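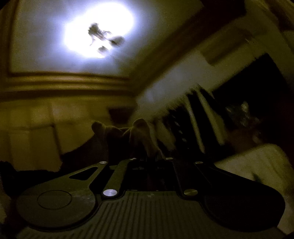
Hand gripper in use under the round ceiling light. Jaws up, nothing held.

Home recording group – notes of the May meeting

Started 2.10, late, the link didn't work for the Kaltness people. Seven present incl. two on the phone. Notes typed as we went, corrections to the shared folder please, not by email.

1. Last notes
Agreed. One fix: item 4 said Drotumlow had finished the bathroom set, should read bedroom set. Bathroom not started.

2. Where we are
615 recordings in from all three sites since the last meeting. 111 thrown out at first check. Pradstead is happy with the total, less happy with the thrown out ones. Most of those are the same two faults as last time:
– recording started before the gripper is in position, so the first stretch is all wall and ceiling
– recording left running after the item is put down
Neither is hard to fix. Agreed everyone starts with jaws pointing down at the work surface, counts two, then goes. Stop as soon as the hand is clear. Card to be stuck inside the lid of each kit box.
Kaltness asked if the bad starts could just be trimmed instead of binned. Pradstead: yes if the rest is sound, but somebody has to sit and do it and it takes longer than recording again. Left as is for now. Trim only if the household can't be revisited.

3. Light
Long one. Evening recordings are coming out grainy, particularly bedrooms and landings with a single ceiling light. Light is bright in the middle and everything else goes dark, the corners worst of all. Fast movement blurs badly on top of that.
Drotumlow view: leave it, people's houses are dim, the model has to cope with dim. Pradstead view: fine up to a point, but if we can't see what the fingers are touching then neither can the model.
Settled on a middle way. Keep dim rooms in, no extra lamps brought by us, but the person recording may switch on whatever is already in the room. Slow the hand down when it's dim. Note "evening, ceiling light only" on the sheet so these can be pulled out as a group later and looked at on their own.
Also keep the lens wiped. Cloth is in the kit. Two kits came back with no cloth.

4. Fabric tasks
Folding towels, pulling a sheet straight, moving a blanket from bed to chair. Good variety from Drotumlow, less from Kaltness, where nearly all are hand towels. Need more big items.
White on white is giving trouble in checking – hard to say where the sheet stops and the towel begins. Asked if we should avoid it. No, keep it, but not more than a third of any household's fabric set.
Failed grabs: keep them. If the cloth slips, pick it up again and carry on, don't restart. Several people have been restarting every time, which gives us a very tidy set and no examples of recovering from a slip. This was in the guide but on page 7, where it isn't being read. Move to page 2.

5. Kit
Buschmann sent the replacement finger pads. Softer than the first lot, grip is better on thin cloth, a bit slow to let go of anything tacky. Drotumlow has them fitted, other sites to swap over by next meeting. Don't mix old and new on the same gripper. Write on the sheet which pads were used.
Linkage getting stiff on one Kaltness kit. Send to Buschmann, do not oil it. One was oiled in March and left marks on a householder's pillowcase, which we paid for.
Discusion about wrist ache after long sessions. Agreed a break every 20 recordings, and swap hands if you can do so comfortably. Write down which hand.

6. Households
Kaltness has two more homes signed up, Pradstead one. Consent form now says plainly that walls, ceilings and doorways into other rooms can come into view, even when the task is only on the bed. One household had asked about this and quite right. Ask for doors to be shut where that's easy. Family photos and post to be moved out of the way by the householder before we start, not by us.
Faces: any recording with a face in it gets pulled the same day. No exceptions, ask if unsure.

7. Naming of files
Still a mess. Three sites, three ways of doing it. Pradstead's way to be used by all from now on: site, household, room, task, take. Lower case. No spaces. Old files to be left alone until someone has time to rename the lot in one go.
Drotumlow asked what to call a landing. "hall". Box room is "bedroom". Utility is "kitchen" unless it has a door between.

8. Test run
Pradstead trained on the towel recordings only, small run, mainly to see if the pipeline holds together. It does. Arm picks up a flat towel by the corner more often than not, gives up on a crumpled one. Too early to read much into it. Next run to include the slips from item 4 once there are enough of them, and the ones with the new pads kept seperate.
Request to show the arm at Kaltness some time. Not before the summer.

9. Actions
Pradstead – card for kit lids, move slip note to page 2, file naming sheet round to all
Drotumlow – start bathroom set, sort evening recordings into their own folder
Kaltness – big fabric items, send stiff kit to Buschmann, order cloths for all sites
All – swap finger pads, keep pads and hand on the sheet

10. Any other business
Parking at Drotumlow is permit only now, use the back gate. Mileage forms are overdue from nearly everyone.
Question about recording in homes with pets. Fine if the pet is in another room. Put it on next time's list in case there is more to say.

Closed 3.35. Next meeting same time, Kaltness to host, link to be tested beforehand.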